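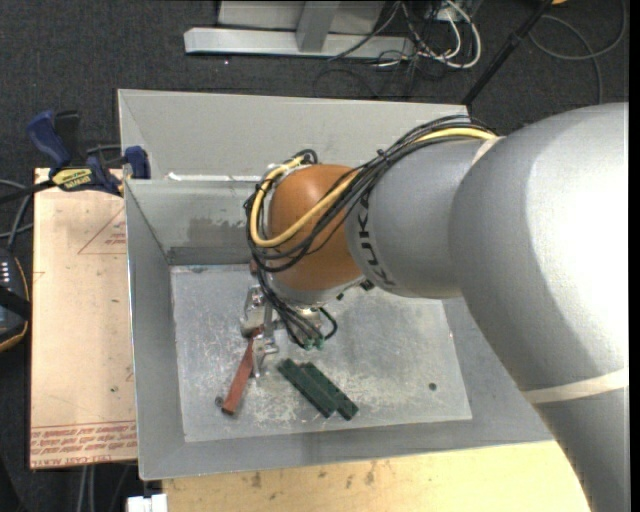

A student who picks the wrong bar eleven times in a row has learned less than one who picked the right bar once, according to a parent who wrote to us after the Wulau open evening. The letter went on to ask why a school would let teenagers spend a whole term on getting a robot arm to take bars out of a metal bin, a job that any of them could do by hand before the bell.

I teach the class, and I think the parent has it backward. The letter was polite and the question is a fair one, so I will try to answer it properly.

Bin picking is a dull name for a hard problem. The parts lie at whatever angle they landed. They touch each other. One bar can rest against another so that the gripper has no room for its finger on that side. The arm is strong and accurate and has no idea about any of this. Somebody has to tell it where to reach, how to tilt, when to close and what to do if it closes on nothing. In our class that somebody is 16 years old and has usually never been wrong in front of a machine before.

The first weeks are mostly cables. Students work out a path that looks perfect on the screen and forget that the cables have to go along with the wrist. A turn that is fine for the joint can pull a cable tight. They learn to go the long way around. They also learn to clamp things down. I don't know of another class in the building where a 16-year-old gets to find out that a bin left loose on a table will wander, and that every position saved that morning is now off by a little.

The other schools in the Bodon league do it differently. Most of them buy the Muketti kit, which comes with plastic blocks, a tray with a slot for each block and a program that works on the first day. I have nothing against the kit. We used it for 3 years, and the students scored well with it. But I noticed that when a run failed, they asked me which setting to change. They did not go and look in the bin. The students I have now go and look in the bin.

There is a cost to this and I won't hide it. We placed last at the February meet. Our arm attempted 162 picks over the day and a good share of them missed, while the kit teams ran their trays clean. Scoring is by completed picks, so that was that. Two of my students were upset about it on the bus and I did not have much to say to them. I still think the league should give some credit for parts that are not laid out in advance, and I have told the organizers so.

Money comes up too. The Steyn grant gave us $3000 for the year – most of it went to the gripper, bar stock and cable. The bins were scrap and look it. Scratched metal does the job as well as new metal, and no student has to worry about scuffing it. I would sooner spend on machine time than on paint.

As for the eleven wrong picks, I was in the room for those. The student wrote down each one, with the angle of the bar and where the fingers landed. By the end she had a page of notes that the next group used all week. I would grade that page above a clean run, and this term I did.

The lab is open on Friday after the last class, and the parent who wrote is welcome to come by and try programming a pick.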